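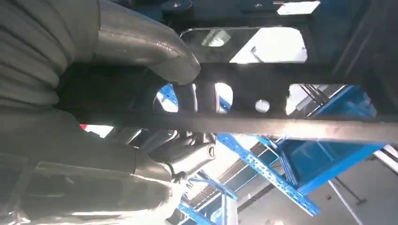

Progress report to the Benmoussa program office, September 2023
Work package: wrist camera perception and motion planning
Prepared by Nerys Meredith, Drirkik

1. Status

The self-view filter is finished and running in the Pollton cell. The planner changes that depend on it are about two thirds done. We expect to hand over the calibration tool on the agreed schedule. The recovery behavior is behind, and section 5 explains what we propose.

2. Self-view filter

The wrist camera sees a good deal of the robot's own equipment. The ribbed grey covering, the curved pipe and the dark plate take up much of the view, and the blue racking behind shows mostly in the lower right. In April the depth pipeline treated all of this as one set of surfaces, so the planner kept finding obstacles a few inches from the wrist and refusing to move.

We first tried masking from the CAD model alone. It worked for the rigid parts and did poorly on anything flexible, because the model holds those parts in a single shape. The current filter combines two sources. Rigid parts are projected from the model at the present joint angles. Flexible parts get a learned mask, which was trained on 1,824 labeled frames from the cell. The two masks are merged and grown by a small margin before the depth data goes to the planner.

Openings in the plate needed separate handling. Background shows through them, and the first version of the mask threw that data away. Eleri Prothero rewrote the projection step so that cutouts are kept as holes. The points seen through them are now passed on with a lower confidence value, and the planner can use them to confirm an obstacle but never to clear one.

Bright areas remain a weak spot. A ceiling window or a washed-out patch in view pulls the exposure down, and the darker parts of the mount lose their edges. We now meter on the lower part of the image only. This helped in most poses – the exceptions are those with the wrist tilted well back, and they are listed in the issue tracker.

3. Motion planning

The planner now reads the filtered point cloud directly. The old intermediate grid has been removed, along with the configuration file that went with it. Sites that still use that file will get a warning at startup and the default values.

Flexible parts also limit where the wrist can go. We added a bend limit to the cost function so that paths which fold the covering tightly are ranked lower. It is a soft limit at present. Making it a hard limit caused the planner to fail on reachable targets near the base, and we have left that for the next period.

Planning time was a concern at the last review. The budget in the work plan is 700 milliseconds per request. The merged build meets it on the cell computer with logging off. With full logging on it does not, and we are moving the log writer to its own process.

4. Calibration tool

Camera-to-wrist calibration used to be done by hand from a set of scripts. The Vavley tool replaces these with one command that moves the arm through a set of poses, solves for the transform and writes a report. It refuses to save a result when the error is over the threshold, unless the operator overrides it by name.

Two items are open:

– The tool does not yet check that the lens settings match those in the stored profile.
– The report is written in a format the Pollton dashboard cannot read. Eleri has a converter in review.

5. Delays and requests

Recovery after a blocked path is not done. The robot stops correctly and reports the block, but it still needs an operator to choose the retreat move. Work on this started late, as the filter took more of the team's time than planned.

We ask for two changes to the plan. The first is to move the recovery milestone into the next reporting period with no change to the total budget. The second is to allow unspent travel funds to be used for labeling, so that the learned mask can be extended to the poses where it is weakest.

6. Next period

Work will start with the log writer and the lens check, both of which are small. Recovery behavior follows, first in simulation and then in the cell at reduced speed. The bend limit will be taken up again once recovery is in place. Updated interface notes for the filter and the planner will be sent with the next report.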